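4. Setting Up the Color Sorting Game

Now for the fun part! Your Pandham boxes are folded and the table is clear, so you're only a few minutes away from the first round.

1. Stand the three boxes in a line with the round openings all facing the same way. We like yellow, then blue, then red, but mix them up if you want a harder game.

2. Push the boxes close together so they don't wander when somebody gets excited.

3. Set the gray bin right next to the boxes. Short reaches keep little players in the game!

4. Fill the bin with small toys. Go for lots of different textures (spiky, fuzzy, smooth, crinkly) and give it a good stir.

Note: Before you start, try each toy in the openings. Anything too big can stay in the bin as a decoy, and kids love spotting those.

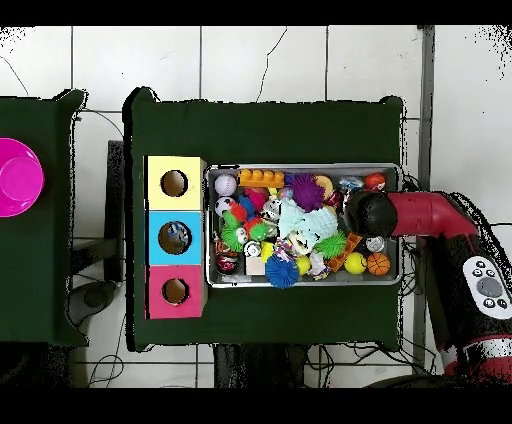 Figure 17. Boxes in a line, toy bin alongside.

5. Call out a color or a texture and let the first player dig in.

CAUTION: Small parts. Keep small toys away from children under 4, and check fuzzy pieces for loose strands before every game.

For scoring, see page 39.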